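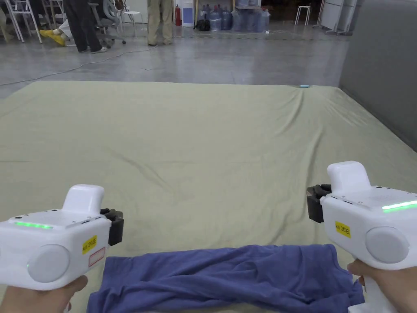 *Irkley fitted sheet on a mattress, with a folded blue garment near the front edge. Shade: Sage.*

# Irkley Fitted Sheet

The Irkley is a cotton percale fitted sheet with a deep pocket and elastic on all four sides. It is made by Magaña and sold singly, so you can replace a worn bottom sheet without buying a whole set.

Percale is a plain weave. It feels crisp at first and softens over the first few washes. It wrinkles more than sateen does. If you want a smooth bed without ironing, look at the Nullier sateen sheet instead.

## Details

- **Fabric:** 100% cotton percale
- **Elastic:** full perimeter, covered
- **Corners:** double stitched, with a woven tab at the foot end
- **Sizes:** Twin, Twin XL, Full, Queen, King
- **Colors:** Sage, Cream, Slate
- **Not included:** flat sheet, pillowcases

Sage is a pale gray-green and looks grayer under cool bulbs. Cream is slightly yellow next to a pure white pillowcase. Swatches of both are free on request.

## Choosing a size

Measure the mattress with any topper in place. Go from the bottom seam to the highest point of the top, and don't press the tape into the padding. The pocket is cut with extra room for shrinkage, so a new sheet will sit a little loose until its second or third wash.

A King will not fit a California King. We get this question often. The California King is narrower and longer, and the corners pull off at the foot.

For split adjustable bases, order two Twin XL. The foot tabs help here, as the sheet tends to creep when the head section is raised.

## Putting it on

1. Find the woven tab. It goes at the foot.
2. Fit one head corner, then the foot corner diagonally across from it.
3. Fit the other two corners.
4. Run a hand under each long side to pull the elastic flat beneath the mattress.

On beds with an upholstered headboard, slide the mattress toward the foot a few inches before you start. Push it back when the corners are on.

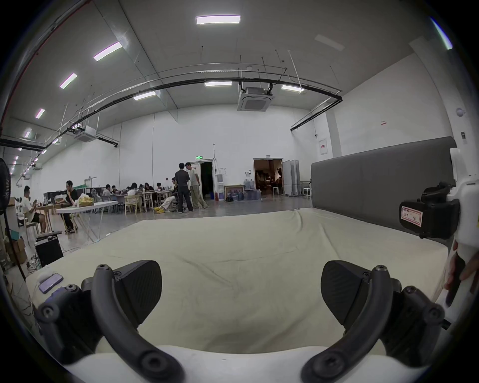 Adaeze Nnaji wrote that hers came out of the dryer badly creased until she started taking it out slightly damp and putting it straight on the bed. We now give the same advice on the care label.

## Care

Wash warm with similar colors before first use. Tumble dry low, or line dry. Skip fabric softener, which coats the cotton and makes it less absorbent. Don't use chlorine bleach on Sage or Slate. Iron on the cotton setting while damp if you like a flat finish.

Close zippers and hooks on anything washed in the same load. Most of the small holes we see on returned sheets are snags.

## Returns

Unwashed sheets can be returned in the original bag. Washed sheets can be returned only for a fault in the fabric, stitching or elastic. Keep the packing slip, and write the size you need on the back if you want an exchange.

Stock number 385 (Sage), 530 (Cream). Slate is back-ordered until May.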